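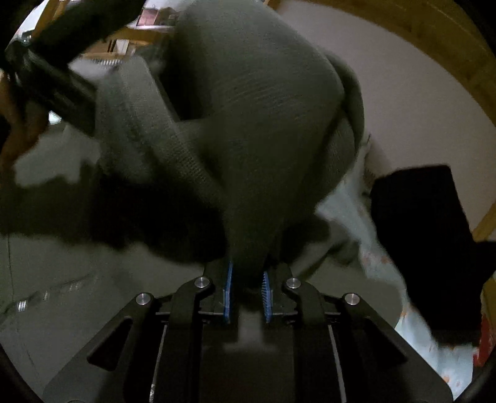

Gray-green knit, bunched, coarse side showing.

3/21/25

Knits sorting, second pass. Hanne Bech was out for the first part so I did the Praldale lot by myself and left the Trevance box for when she got in.

The gray-green one is still the problem piece. It has fine ribbing running across it and a coarse knit overall, and it will not stay in a flat fold. Fold in thirds, put it on the shelf, come back and the top layer has slid off the front. Tried it three ways:

1. Thirds, then in half. Slides.
2. Sleeves in, rolled from the hem. Holds its shape but takes up nearly twice the shelf depth and the roll catches on the piece next to it.
3. Half lengthwise, then quarters, ribbing to the outside. Best so far. Still leans.

Going with 3 for the heavy knits unless Kirsten objects. Light knits stay in thirds as before.

Lot number on the gray-green is 2,339. The tag had been pinned to the piece below it in the box, so the sheet had it down as 2,547, and that is a Baldursdóttir cardigan, cream, nothing like it. Corrected both lines in pencil and initialed them. Whoever enters the sheet next, please use the pencil figures.

Weight came to 313 g on the small scale. Weighed it again after lunch, same reading. I had expected more from the bulk of it, so I think the yarn is loftier than it looks. The label gives 80 percent wool and doesn't say what the rest is. Hanne thinks nylon. I pulled a loose end from the inside seam and bagged it for her, it's in the top drawer with the lot number on it.

Condition notes, gray-green:
– pilling under both arms, light
– one snag at the left cuff, not run
– neck slightly stretched, will probably block back
– no moth that I could find, checked the seams with the lamp

Do not hang. The last heavy one we hung over a weekend grew at the shoulders and we never got it back.

Pumgate wants their box back with the dividers in. Two of the dividers are under the cutting table, the third I have not found. Kirsten Eskildsen may have used it to prop the window.

Tissue is getting low. Enough for the Trevance box if we only interleave the pale pieces. Put it on the order with the cotton tape, the half-inch kind, not what came last time.

Still to do:
– Trevance box, all of it
– block the neck on 2,339 (pins, damp towel, leave overnight)
– comb the underarms once it's blocked
– relabel shelf C, the old labels still say blankets

Hanne in at 2:30, started her on shelf C.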